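Handover (object passing)

Handover is the act in which one hand gives an object to another hand. The two hands may belong to two persons, or to one person who moves a thing from left to right. It is one of the first social actions of children and a daily part of work in kitchens, hospitals, workshops and shops. The word is also used for the passing of duties between work shifts, which is treated in a separate article.

Phases

Most authors divide a handover into 3 phases. In the reach, the giver brings the object forward and the receiver starts to move the hand. In the shared hold, both hands have the object for a short moment. In the release, the giver opens the fingers and takes the hand back. The shared hold is the most sensitive phase. If the giver opens too early, the object falls; if too late, the receiver has to pull.

The giver usually feels the release moment through the skin of the fingertips. When the receiver takes more of the weight, the giver's grip becomes weaker in the same measure. People do this without thinking of it, also with closed eyes. With thick gloves the change of weight is felt less clearly, and the shared hold becomes longer.

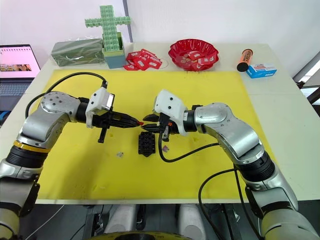

Article by Brijesh Sengar
Last changed: 02/07/2024

Place of the meeting

Two persons who sit at opposite sides of a table commonly meet near the middle of it. The point moves toward the giver when the object is heavy, and toward the receiver when the receiver is a small child or an old person. Between the two hands of one person, the meeting point lies mostly in front of the chest. Small objects are held at one end, so that the other end stays free for the second hand.

Customs

In many countries of South and East Asia, a gift or a business card is given with both hands, or with the right hand while the left supports the arm. In parts of India and Africa the left hand alone is avoided. Scissors and knives are in most places given with the handle first. An old belief in several regions says that a knife or salt should be put on the table and taken from there, and should not go from hand to hand.

Teaching

Craft schools teach handover as a separate skill. The course book used in the Burside workshops gives it 2 pages and asks pupils to say a short word, such as "yes" or "have," when the grip is firm. The Waltell method, from the same town, uses no word and asks the receiver to make a light pull.

See also: Grip; Hand preference; Relay race; Gift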